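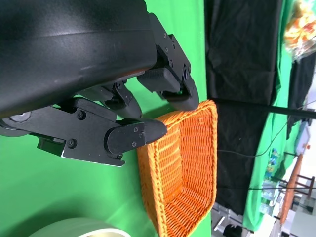

A basket is one of the oldest kinds of container people make, and you probably have one somewhere at home. It might hold bread, pegs, library books or odd socks. Baskets are made by weaving, which means passing long strands over and under each other until they hold together. The orange basket has a regular over-and-under pattern on its sides, and a thick braided rim around the opening. A rim like that does an important job. It locks in the loose ends of the strands so the weaving can't slip off the top.

What is wicker?

Wicker is a way of making things, and the word doesn't tell you what the strands are made of. Wicker can be willow, cane, reed, rolled paper or plastic. If the strands come from a plant, the weaver usually soaks them in water first. Dry willow snaps when you bend it sharply. Soaked willow bends around a corner and stays there once it dries.

The upright pieces are called stakes. The pieces that travel in and out between them are called weavers, the same word we use for the person doing the work. To make the sides flare outwards, the person leans the stakes out a little as the wall gets higher.

A basket has small gaps in it. That suits fruit, bread and damp washing, because air can get in. It is no good at all for soup.

So what holds soup?

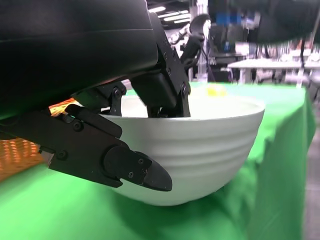

For anything runny you need a container with no gaps. Clay is a good choice. Soft clay can be pressed, rolled or spun on a wheel into almost any shape, and it is then baked in a very hot oven called a kiln. Baked clay is called ceramic. Potters often add a glaze, a thin coating that turns to glass in the kiln. The glaze gives the bowl its shine and stops water soaking in.

A bowl has high curved sides, so food slides back to the middle when you push it with a spoon. Many bowls are narrow at the bottom and wide at the top. This makes them easy to stack, and your hand fits nicely underneath. A plate is much flatter, with a small raised rim to stop peas rolling onto the table. Plates are better for food you have to cut, as there is no wall in the way of your knife.

Some bowls have ridges running around the outside. They can be there for decoration, and they also give your fingers something to grip.

Fruit and its skin

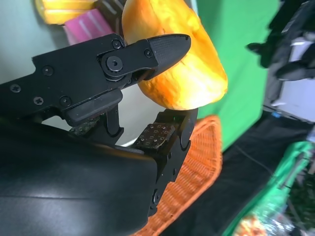 Fruit comes with a container of its own – the skin. A mango has a smooth, tough skin that keeps water in and many insects out. The skin can be green, yellow, orange or red, and the colour depends on the kind of mango. Colour alone won't always tell you if one is ripe. A gentle squeeze is a better test. A ripe mango gives a little under your thumb and often smells sweet near the stem.

Mangoes keep ripening after they are picked. If yours is hard, leave it out on the bench for a few days and check it each morning. Once it is soft it can go in the fridge.

Play food is different, of course. It never ripens, and you can leave it in the toy box for as long as you like.

Set up a table

You can try out different containers with play food. Put a cloth on a table, then set out a basket, a bowl and a plate. Choose some play food and decide where each piece should go.

Ask yourself these questions as you go.

Does it roll? Put it in something with sides.
Would it be sticky if it were real? A bowl or plate is easier to wash than a basket.
Would it need air? Try the basket.
Would it need cutting? Try the plate.

A doughnut is a tricky one. It can lie flat on a plate, or lean against the side of a bowl with its hole facing you. A wedge of cheese has flat sides and will sit still nearly anywhere.

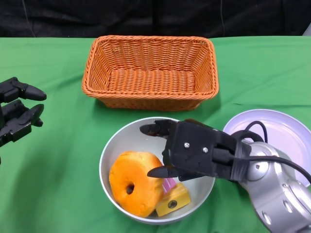

Nivaldo Peixoto wrote in to say that his class lined their basket with a clean tea towel, and after that the crumbs from their bread rolls stayed in the towel and could be shaken out over the garden. That is an old trick and it works well. You can do the same at home with a cloth napkin. Tuck it into the corners first, then fold the edges over the top to keep the bread warm.

When you have finished, put the play food away and shake out the tablecloth. Wipe the basket with a barely damp cloth and let it dry before you store it.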